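생활 > 살림 > 주방 > 연재글
읽는 시간 5분

1/
싱크대 물때와 수돗물 경도 얘기를 몇 개로 나눠서 적어 봅니다. 작년 11월에 이사하고 나서 컵이 자꾸 뿌옇게 되길래 찾아보기 시작한 게 계기입니다. 전에 살던 집에서는 없던 일이라 처음에는 세제가 덜 헹궈진 줄 알았습니다.

2/
컵에 남는 하얀 자국은 대부분 칼슘과 마그네슘입니다. 물이 마르면 녹아 있던 미네랄만 남습니다. 세제를 바꿔도 그대로인 이유가 이겁니다. 흰 머그는 티가 덜 나고 유리컵은 바로 보입니다. 저는 유리컵만 따로 헹구고 바로 닦는 쪽으로 바꿨습니다.

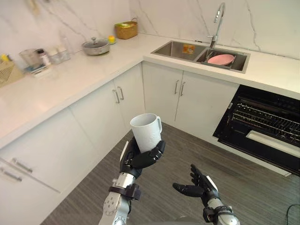
3/ 경도부터 재 보기
시험지를 샀습니다. 한 통에 2,000원. 물에 담갔다 빼서 색을 비교하는 방식이고, 우리 집 주방 수돗물은 158mg/L가 나왔습니다. 시험지라서 정밀한 값은 아닙니다. 같은 물로 두 번 해도 색이 조금 다르게 보일 때가 있어서 낮에 창가에서 보는 게 낫습니다. 형광등 밑에서는 구분이 잘 안 됩니다.

4/
국내 수돗물은 대체로 이보다 낮은 편이라고 알고 있었는데, 지하수를 섞어 쓰는 곳은 높게 나오기도 한답니다. 이사 온 동네가 그런 경우였습니다. 관리사무소에 물어보니 급수 방식을 알려 줬고, 지역 수도사업소 홈페이지에도 수질 검사 결과가 올라와 있습니다. 시험지를 사기 전에 그것부터 보는 게 순서였네요.

5/
제거는 구연산으로 합니다. 물 600ml에 구연산 한 큰술을 녹여 분무기에 담아 둡니다. 스테인리스 개수대는 뿌리고 10분 뒤에 문지르고 헹구면 됩니다. 오래 두면 표면이 얼룩질 수 있어서 시간을 재는 편입니다. 마지막에 마른행주로 물기를 닦습니다. 이 마지막 걸 안 하면 다음 날 똑같은 자국이 다시 생깁니다.

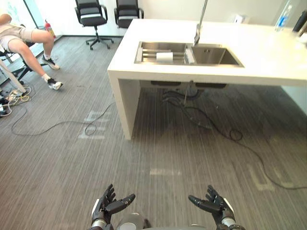

개수대가 두 칸이면 한쪽만 젖게 쓰는 것도 방법입니다. 설거지는 한 칸에서만 하고 다른 칸은 채소 씻을 때만 씁니다. 닦을 면적이 절반으로 줄어드니까 매일 하게 됩니다. 배수구 테두리는 칫솔로 합니다. 행주로는 홈 안쪽이 안 닦입니다.

6/
주의할 것. 대리석 같은 천연석에는 구연산도 식초도 쓰면 안 됩니다. 산에 녹아서 광이 죽고, 한번 그렇게 되면 연마 말고는 답이 없습니다. 인조석은 제품마다 다르니 설명서를 보세요. 락스와 산성 세제를 같이 쓰는 것도 안 됩니다. 염소 가스가 나옵니다. 시간차를 두더라도 충분히 헹군 다음에 쓰세요.

7/
수전 끝의 망(에어레이터)도 한번 풀어 보시길. 대부분 손으로 돌리면 빠지고, 안 빠지면 고무장갑을 끼고 돌리면 됩니다. 저는 물줄기가 옆으로 튀어서 수전을 통째로 바꾸려고 했는데 망에 하얀 알갱이가 껴 있던 거였습니다. 구연산 물에 한 시간 담갔다가 다시 끼우니 물줄기가 곧게 나옵니다. 빼낼 때 고무 패킹 방향은 사진으로 찍어 두세요. 거꾸로 끼우면 샙니다.

8/
연수기 얘기도 많이 물어보시는데 저는 안 달았습니다. Domitard라는 필터를 빌려서 두 달 써 봤습니다. 잔류 염소 냄새는 줄었지만 시험지 색은 그대로였습니다. 일반 정수 필터 중에는 경도를 못 낮추는 게 많습니다. 경도를 낮추려면 이온 교환 방식인지 확인해야 하고, 그런 제품은 소금으로 재생하는 작업이 따라옵니다. 저는 행주질이 더 편했습니다.
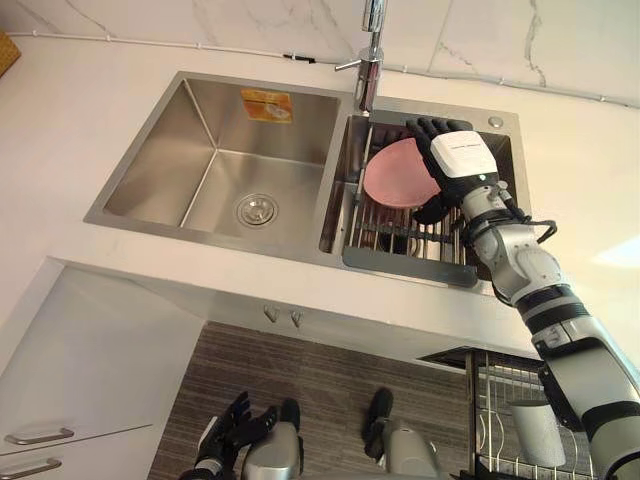
Nest Kemeys 님은 전기 주전자가 더 문제라고 적어 주셨습니다. 바닥에 하얗게 굳은 게 수세미로는 안 떨어지는데 같은 비율로 해도 되냐고요.

9/
됩니다. 주전자에 물 700ml, 구연산 한 큰술 넣고 끓인 다음 30분 그대로 두세요. 버리고 맹물로 두 번 더 끓여 버리면 됩니다. 두꺼우면 한 번 더 반복합니다. 수세미로 긁는 건 코팅이 있는 제품이면 피하세요.

10/
식초는 안 되냐는 질문도 있었는데 됩니다. 다만 냄새가 오래갑니다. 구연산 가루는 습기를 먹으면 덩어리지니까 뚜껑 있는 병에 옮겨 담아 두시고, 녹인 물은 오래 두지 말고 한두 주 안에 쓰세요. 식기세척기 쪽은 전용 소금 설정이 따로 있어서 다음에 나눠서 올리겠습니다.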